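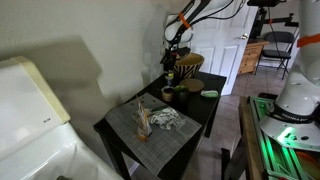 La mesa negra, con el mantel individual gris puesto.

11/6/06

Llevo 18 meses pagando un seguro de hogar que cubre, según la página cuatro, la caída de aeronaves. Lo descubrí el domingo, buscando otra cosa. Quería saber si cubría la persiana del dormitorio, que desde mayo baja pero no sube. La persiana no entra. Si la rompe un avión, sí.

Llamé a Danport, que es la compañía, y me atendió una grabación muy amable que me pidió el número de póliza, luego el DNI y luego otra vez el número de póliza, por si había cambiado mientras tanto. Después una señorita me explicó que la persiana es «elemento móvil de cerramiento» y que eso va en el módulo Confort. El módulo Confort cuesta 400 euros más al año. Le dije que por ese dinero me acostumbro a la oscuridad. Tomó nota, creo.

El persianero del barrio cerró el año pasado y ahora en su local venden fundas de móvil. El de Sosier, que está en la otra punta de la ciudad, viene a mirar gratis, pero mirar es lo único que hace gratis. Miró. Dijo «uf». He aprendido que en los oficios el «uf» se factura aparte.

Total, que de momento la persiana se queda a media asta. Duermo estupendamente y llego tarde a todas partes. En la oficina he dicho que tengo un problema de cerramientos y me han mirado con respeto.

La póliza vence dentro de nada y Danport ya me ha mandado la carta de renovación, con una subida y un folleto de una pareja riéndose en un sofá. Tienen las persianas subidas, los muy presumidos. Módulo Confort, seguro.

Si alguien conoce a un persianero que no diga «uf», los comentarios están abiertos.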